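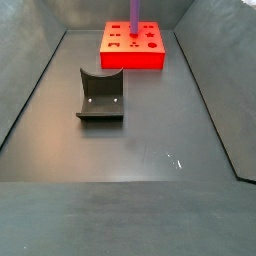
Mosdale, 2022-03-05

How to make a shape sorter that sorts shapes

I have now made enough of these to have opinions, and the main one is that the holes are easy and the pegs are where you lose your afternoon. Anyone can put a hole in a block. Getting a peg to go into that hole, come out again, and refuse to go into the one next door is a different class of problem, and it's the one this page deals with.

What follows covers a nine-hole block, three rows of three, with a tray to keep everything in. I work in foam because it's kind to table tops and to shins, but most of it applies whatever you cut.

What you need

A thick block of dense foam (mine comes from Cunha, who sell it in sizes no one has ever asked for)
Rod for the round pegs
A sharp craft knife, and new blades for it
A cutting mat you don't mind ruining
Card for templates
A ruler, a pencil and a fine marker
Sandpaper, fine and very fine
A shallow tray with a flat bottom and proper sides

The tray isn't optional. A peg that leaves the table goes under the cooker, and I have one there now that I've decided to regard as a permanent fixture.

Choosing the shapes

Begin with a round hole in the centre square. It's the one everybody tries first, and it's the only shape that doesn't care how you hold the peg as long as you hold it upright. A bit of early success keeps people at the table.

After that, go for a spread. A star is good value: it looks frightening and has five ways of being right. A hexagon has six, and is easier than it looks. A plain rectangle has two. Anything with a notch or a bite out of one side has precisely one, and will be the last hole filled in every household in the land.

Then there are the paired holes, where two small openings sit side by side and take a peg with two legs. I avoided these for years. Matilde Barros, who makes sorters in Grurcombe and is far more patient than I am, talked me into them, and she was right, which she mentions from time to time. A pair asks for something new, because both legs have to line up at once. If you get on with two, try three in a triangle.

Whatever you choose, don't put your two most similar shapes next to each other. A large round hole beside a rounded square sounds like a nice challenge. It's a recipe for a jammed peg and a raised voice.

Marking out

Draw every shape on card first and cut the templates out. Lay all nine on the block and move them about until the gaps look even. Keep more foam than you think you need between the holes and the outside edge, particularly at the corners, where a thin wall will tear the first time somebody leans on it.

When you're happy, go round each template with the fine marker. Hold the pen upright. If you tilt it, the line creeps outwards and you've made the hole bigger before you've picked up the knife.

Cutting

Put a new blade in. I know the old one seems fine.

Cut inside the line, all the way round, in several light passes. One heroic pass will drag the foam along with it and leave you with sloping walls, and a sloping wall grips the peg halfway down and lets everyone think it's home. For inside corners, push the point straight in at the corner and draw away from it. Do the star last, when your hand has settled down - each of its points wants two cuts meeting at the bottom, and they never meet first time.

Lift out the waste and keep it. It's a handy reference when you come to shape the peg, and it makes a decent stamp if you're that way inclined.

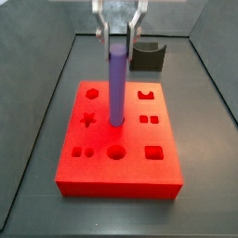

Fitting the pegs

Do the round one before anything else. Cut a good long length of rod, much longer than the hole is deep, so there's plenty to get hold of at the top. Square off the lower end and take the sharp edge off it with the fine paper. Go gently. You want the smallest softening of the rim, enough to help it find the opening.

Now try it, upright, with no twisting. If it won't start, sand the hole. If it starts and then stops, sand the peg. I once did these the other way about for a whole July and produced a box of things that rattled.

Notched and arched pegs need checking at both ends of the curve as well as the middle. Tomás Coelho, who tests mine, does this by shutting his eyes and running a thumb along it. He looks ridiculous and he finds every bump.

Once each peg fits its own hole, try it in all the others. This is dull, and it's the whole point of the exercise. I skipped it on a set for a playgroup in Drulville and discovered, from them, that one peg went in three places.

Colour

Plain is better. One strong colour for the block, and pegs in something else entirely. If you match each peg to its hole you've made a colour sorter, and the shapes are only there for company.

Looking after it

Wipe the block with a damp cloth and leave it to dry face up. Crumbs collect in the small holes; a dry paintbrush gets them out. Store the pegs loose in the tray, as pegs left pushed in will slowly stretch the foam, and then you're back to sanding, or in my case cutting a new one.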